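Retainers, Month Two

I have been at Nelari for long enough now to have seen one full billing cycle from the inside, so these are notes on how a mid-sized PR agency tracks retainer hours. I moved over from the client side in October. Most of what follows is bookkeeping.

A standard corporate retainer at Nelari is sold as 100 hours a month. The hours are split between account direction, media relations and writing. The client sees one number on the invoice and a two-page report. Internally the same month is carried as 10 budget lines, and each line has an owner who can move time in or out of it until the 8th of the following month. After that the sheet locks.

The lock date matters more than the rates. On the Clevus account, we logged a crisis briefing under "media relations" when it had been scoped as "corporate advice." The two lines bill the same. They don't report the same, and the Clevus finance team reads the report. Fixing it after the lock took a credit note, a reissued invoice and a call with Modupe Oyelaran, who runs client operations here and wrote the coding guide I had not read closely enough.

Her rule is that the code follows the person who asked for the work. If the request came from the press office, it is media relations, even when the output is a memo to the board. If it came from the chief executive's office, it is corporate advice, even when the output is a press release. I argued for coding by output, as we did at Effiong. After a month of doing it her way I think she is right for monthly retainers and wrong for project work, where the client is buying the output and wants to see it itemized.

Over-servicing is the other item. Every agency does it and few record it. Nelari records it on a separate line at full rate, then writes it off at the end of the quarter. The write-off goes to the account director's margin. This makes directors careful about saying yes on the phone.
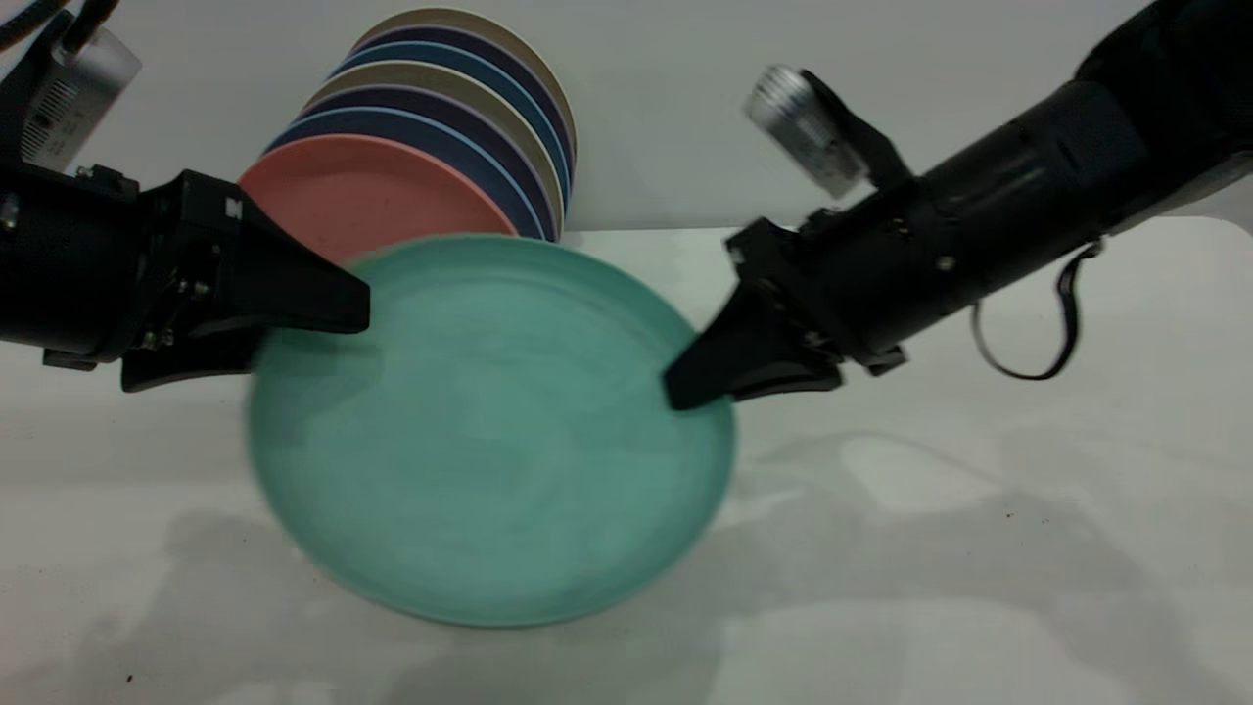
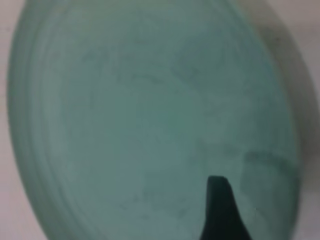
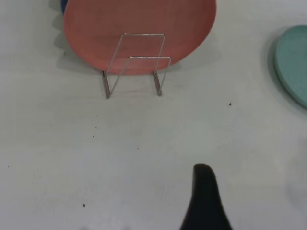

The quarterly review for Zuvari is the first one I will run myself. The account is over by 8 hours, nearly all of it writing. Two of the bylined articles went through more drafts than the scope allows, and the extra drafts were requested by three different people at the client. Under the coding guide that should put the time on three lines. I have put it on one, with a note, and asked Modupe to rule on it before the lock.

I am also going to propose a change to the report template. Page one currently lists coverage, and page two lists hours. A client reading only the first page sees a quiet month as a bad month, when the time may have gone into preparation for an announcement that has not happened yet. I would put hours first and coverage second, with planned work in a short table between them. The objection will be that this draws attention to cost. The client has the invoice open in another window anyway.

Next post will cover how we forecast freelance spend, once I have the spreadsheet in a state I can defend.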